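Skanditz Brings Back Its Bench Frequency Counter, and It Was Worth the Wait

Good news for anyone who spends their evenings chasing stray hertz! Skanditz, the small test equipment maker based in Gundo, has put its bench frequency counter back into production after 17 months away. The new version is called the Plinetti, and the first batch of 2,000 units starts shipping in October.

If you missed the original, it was a plain gray box with a big display and two inputs, and it had a loyal following among radio hobbyists, repair shops and college labs. Production stopped when a key timing chip was discontinued. The company could have swapped in a near match and carried on, but the engineering team decided to redo the measuring section from scratch. We got to spend a morning with a preproduction unit, and we came away impressed.

The biggest change is in how the counter counts. The old model was a direct counter: open a gate, tally the incoming cycles, close the gate, show the total. That works nicely at high frequencies and gets painful at low ones. With a one-second gate, a direct counter can only resolve to one hertz, so a 50 Hz signal gives you two digits and a lot of waiting around if you want more. The Plinetti is a reciprocal counter. It times a whole number of input cycles against its own fast internal clock and then does the division, so you get the same number of useful digits whether you feed it audio or VHF.

Then there's interpolation. A circuit in the front end measures the little slivers of time between the input edges and the clock ticks, which means you see extra digits without stretching the gate. On the unit we tried, a one-second gate filled the display, and the last digit wandered a lot less than we expected from something in this price class.
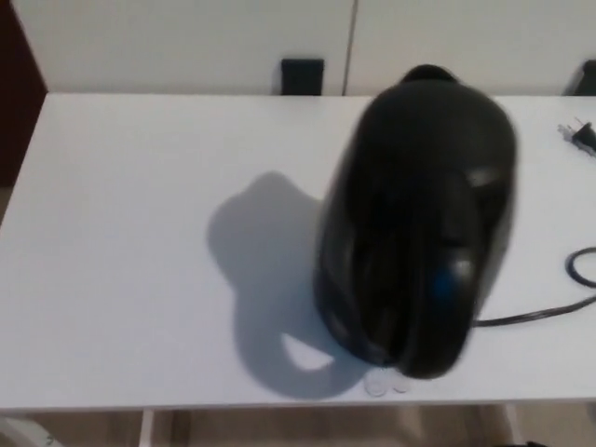
Does a reciprocal counter still need a good reference oscillator?
It does, and more than ever. A counter compares the input with its own timebase, so an error in the timebase shows up as the same proportional error in the reading. More digits on the display give you resolution, and accuracy still comes from the reference.

Skanditz clearly had that in mind. The standard timebase is a temperature compensated crystal oscillator, and there's a 10 MHz reference input on the back panel for people who already own a rubidium standard or a GPS disciplined oscillator. Plug one in and the counter switches over by itself, with a small indicator on the front to tell you which source is in charge. There's a reference output too, so one good oscillator can feed a whole shelf of gear. An oven option is planned for next year, and owners will be able to fit it themselves with a screwdriver.

The front panel has been cleaned up as well. Each input now has its own trigger level knob, and there's a tri-color light next to it that shows whether the signal is above the threshold, below it or crossing it. What a nice touch! Anyone who has stared at a nonsense reading for ten minutes, only to find the trigger point sitting up in the noise, will love it. A low-pass filter can be switched in on either channel, and input impedance is selectable between 50 ohms and one megohm.

On the software side, the counter talks over USB as a plain serial device. The commands are short text strings, all of them listed in the manual, and no special driver was needed on the three computers we tried. Skanditz is also offering Saludo, a free logging program that plots frequency against time and works out Allan deviation. It's a simple thing with four buttons and a graph, and we had it running within a couple of minutes. Leave it going overnight and you get a lovely picture of your oscillator settling down – or not, as happened with one tired old signal generator in our pile.

We do have a couple of gripes. The fan is gone, hooray, but the case runs fairly warm on top, so leave some air above it and don't stack a power supply there. The optional microwave prescaler isn't ready yet, and the company wouldn't give a month for it. The printed manual is only a quick start leaflet; the full version is a download. And the power button is still around the back, which was the number one complaint on the first model.

Advance orders have been brisk. Skanditz had taken 1,426 reservations for the first batch when we checked with the sales desk at noon, so there are still units left, and a second batch will follow once the first has gone out. Owners of the original counter get a discount if they send in their serial number, and they don't have to return the old unit.

Repairs and calibration for the first model will continue at the Gundo workshop for as long as parts hold out. A full review, with temperature tests and a proper look at the trigger circuit, will follow when our production unit arrives.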